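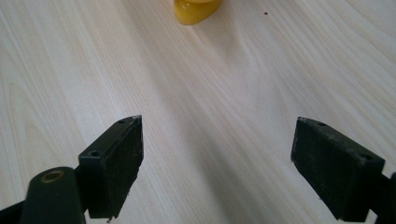
4. Care of the table top

The Skillum table has a pale wooden top. Grain lines, swirls and knot patterns differ from one top to the next and are not a fault. Colour may also look fainter under strong light.

4.1 Daily cleaning

1. Clear all items from the top. Lift them — do not drag them.
2. Brush off crumbs and grit with a dry, soft cloth, working along the grain.
3. Wipe with a cloth dampened in clean water and wrung out well.
4. Dry the top at once with a second cloth.

Note: Small dark specks are usually food debris. If a speck does not lift with step 3, lay a damp cloth over it for a minute and wipe again. Do not pick at it with a blade.

4.2 Oiling

Oil the top before first use and again each April.

1. Clean the top as in 4.1 and leave it overnight.
2. Pour 25 ml of Floker table oil (part no. 1586) on to a lint-free cloth.
3. Apply a thin, even coat along the grain. Around a knot, follow the curve of the lines.
4. Wipe off any surplus after ten minutes.
5. Keep the table out of use until the surface no longer feels tacky.

The 250 ml bottle is supplied with the table.

CAUTION: Oily cloths can catch fire by themselves. Lay them flat outdoors to dry before disposal.

CAUTION: Do not use bleach, scouring pads or spray polish. Glazed or glossy items with an unfinished base may scratch the wood — fit felt pads first.

For marks deeper than the surface, see section 5, Sanding.

Ullside Furniture, January 2019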